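Lostia Kitchen Chores Study
Progress report to the Tapley Fund, second period, ending in May
Prepared by Shirley Birkett, with bench notes from Stuart Bainbridge

1. What we said we would do

The grant asked us to find out which small kitchen jobs a single-arm machine can be trusted with in an ordinary home, and which still need a person standing by. For this period we named 8 chores. They cover putting food into and taking it out of a countertop cooker, setting and clearing plates, loading a drying rack, wiping up, and turning an appliance on and off by its own controls. We also said we would move the work out of the bare test cell and onto a real counter. That move is done. It took longer than planned, mainly waiting on the electrician.

2. Where the chores stand

Five of the eight now run from start to finish without help often enough to be worth timing. Two run with help. One, wiping, has not been started.

Plates into the rack is the strongest. Over 500 attempts the plate ended up standing in a slot in most cases, and the failures are mostly of one kind: the plate touches a prong on the way down and the arm keeps pushing. Stuart has added a limit on downward force and the early runs with it look better. We have not run enough to give a figure and would rather wait until the next report.

Lids are slower than we would like. A knob gives the gripper something definite to hold, and lifting is reliable. Putting the lid back is less so. If it is set down slightly off center it rocks, and the controller reads the rocking as success. We are working on a check for this – a light press on the far side of the rim – but it adds time to every cycle.

Moving food is the weakest of the five. Firm items such as a bread roll or a whole potato are fine. Soft ones are marked by the grip or stick to it. We used a stand-in lump for most of the 400 food moves this period so that runs could be compared with each other, and we know that real food will be harder.

Turning a dial works when the machine starts from a known position. It does not yet work when someone has left the dial partway round. This matters in a home, where someone always has.

3. Speed

A person at our bench can put a piece of food in a cooker, close it and set the dial in well under 60 seconds. The machine cannot. We do not see this as the main problem, as a slow machine is still useful if it can be left alone. At present it can't be left alone.

4. Changes to the plan

Floltden, who supply the gripper fingers, changed the rubber on the pads in the middle of the period. The new pads hold plates better and soft items worse. We repeated the earlier plate runs on the new pads so the numbers can be compared, and this used up the days set aside for wiping.

We have also dropped the idea of a separate program for each appliance. The Akalum software now takes a short list of steps and a set of marked points, and a new cooker can be added in an afternoon. Stuart thinks this is the most useful thing to come out of the project so far. I agree, though it was not in the original proposal.

5. Money

Spending is in line with the budget except for replacement dishes, which ran over, and travel, which ran under. We ask permission to move the difference from one line to the other. No new funds are requested.

6. Next period

– Wiping, starting with dry crumbs only.
– Repeat the food moves with real dough and cooked vegetables.
– Dial setting from any starting position.
– One week of runs in a borrowed home kitchen, if the insurance can be arranged.

7. The counter setup
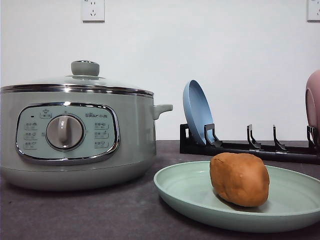

Our test counter has settled into a layout that we intend to keep for the rest of the grant, so that later results can be set against the earlier ones. The cooker stays on the left, the rack stays against the wall, and the food plate goes in front. Most of the difficulty in the food moves comes from the shape of the lump on that plate. It is roughly egg-like and irregular, with small creases and dimples, and a grasp planned for an even ball will not suit it. The dial is kinder to us, with a raised ridge pointing straight up that gives the fingers two sides to close on. We will use the same ridge as the reference mark when the partway starts are tested.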